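Tirero recipe and household notes, README

Hi, and thanks for unpacking this. You should have a folder called tirero with a bunch of plain text files in it, one per recipe or household note, plus this file and one called index.txt. If index.txt is missing you have the old bundle, and I'd throw that out and get the new one.

Tirero started as my grandmother's recipe tin. I typed up the cards one winter when I had a broken ankle and nothing better to do, and then my cousin Macarena Urrutia sent me hers, and then people I'd never met started mailing me things about bread. It's a collection of bread and dough recipes now, mostly, with a side helping of notes on keeping a kitchen going on not very much money. I test what I can. Where I haven't tested something the file says UNTESTED on the second line, in capitals, so please look at the second line before you buy 2 pounds of rye flour.

What's in the files

Every file has the same shape. First line is the name. Second line is TESTED or UNTESTED. Third line is who it came from, or "unknown" if it was on a card with no name. Then a blank line, then ingredients, one to a line, then another blank line, then the method in ordinary sentences. I don't number the steps. I tried it and kept having to renumber everything when I remembered the salt.

Lines are wrapped at 54 characters. I know that's narrow! My kitchen printer takes skinny paper and I wanted to be able to tape the pages inside the cupboard door. If you want them wider, any decent editor will reflow them, and the blank lines will survive if you tell it to respect paragraphs.

File names are all lowercase with no spaces, so it's milkrolls.txt and so on. There's one exception, which is Catterall.txt with a capital C, and I've left it alone because other files point to it by that name and I'm scared of breaking things. Catterall is the town the loaf comes from, or at least the town written on the back of the card. It's a dense, sort of sweet loaf with caraway in it and it keeps for ages.

A word on measurements

Cups and spoons are American. A few of the cards were in metric, and I converted those myself with a pocket calculator and then rounded to something you can find in a drawer. The originals are kept at the bottom of the file in parentheses, so if you own a scale, use those and ignore me. Oven temperatures are Fahrenheit. Some of the oldest cards just say "a good oven" and for those I put in what worked in mine, which runs hot on the left side (turn your pans).

Butter is salted unless it says otherwise. Eggs are large. Yeast was the thing that gave me the most trouble, as half the cards call for a cake of fresh yeast and I can't buy that here anymore. I switched everything over to dry and wrote the swap into yeast.txt, and if you can still get the fresh kind I'm jealous and you should read that file backwards.

Rising and resting

This is where most of my mail comes from, so I'll put the short version in here too. Dough rises when it's ready and the clock in the recipe is a guess. If a file says 90 minutes, that's my kitchen in mild weather with the window shut. In December the same dough can sit there sulking all afternoon, and I've learned to start before lunch and go do something else. It wants to look puffy, and when you poke it with a floured finger the dent should fill back in slowly. If it springs right back, give it longer. If it sighs and collapses, you've gone too far, but knead it a little, shape it and bake it anyway – it'll make fine toast.

Keep drafts off it and cover it so it doesn't get a skin. I use a plate on top. Any bowl will do as long as there's room for the dough to double, and please don't go buy one specially.

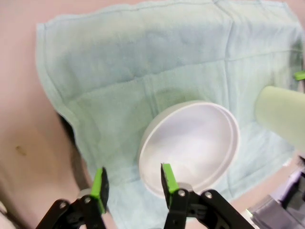 Lerato Fourie wrote to say that a plate is a bad idea with the wetter doughs, because the drips run back down and leave slick patches on top, and that a cloth wrung out in warm water does a much better job. She's right about the Drostine rolls, I tried it both ways after her letter. For the stiffer doughs I still like my plate. Her full notes are in covers.txt, and they're more careful than anything I would have written.

Drostine, by the way, is what the card calls them and I have never found out why. They're potato rolls. You boil a potato, mash it, save the water and use all of it, and the rolls come out soft enough that you can't really slice them, you just pull. If anybody knows where the name comes from, please tell me.

Things I know are wrong

The pumpkin bread makes far too much batter for one pan. Use two, or make muffins with the rest. I keep meaning to fix it.

onionflat.txt tells you to add the oil twice. Once is enough, when you're mixing.

The Nustotach file is only half there. That's the braided one with walnuts that Nahuel Henríquez sent, and his second page got lost in the mail somewhere, so it stops right after the filling goes in. He's promised to copy it out again. I've marked it UNTESTED, though I did bake it by guesswork and it was very good, a bit raw in the middle of the braid.

There are 12 files with "unknown" on the third line. If you recognize one as your aunt's, write to me and I'll put her name in.

Sending things in

Plain text please, in the body of the message. I can't open most attachments. Tell me who it came from and whether you've made it yourself, and how many times. I'd much sooner have a plain white loaf you bake every week than something fancy you saw once in a magazine (I also can't take magazine recipes, they belong to the magazine). I'll fix spelling but I won't touch how you say things. If your grandfather wrote "beat till your arm hates you," that's how it goes in.

Copying and sharing

Go ahead and pass the whole folder along, print it, tape it up, give it to your sister. Please keep the names on the third lines, and please don't sell it. If you change a recipe, put your own name under the old one and say what you changed.

Changes in this bundle, September 3, 2002

Added the seeded crackers from Constanza Godoy, which I've made so often this summer that I'm a little sick of them. Use the coarse salt.

Added covers.txt.

Split the old doughs.txt into separate files, since it had gotten so long I couldn't find anything in it. Fixed the baking time in Subbarao Acharya's milk rolls. I'd left off a digit and a few of you got very pale rolls, and I'm sorry.

Took out the second banana bread. It was the same as the first banana bread.

Still to do: a file on sourdough, once I manage to keep a starter alive past the second week.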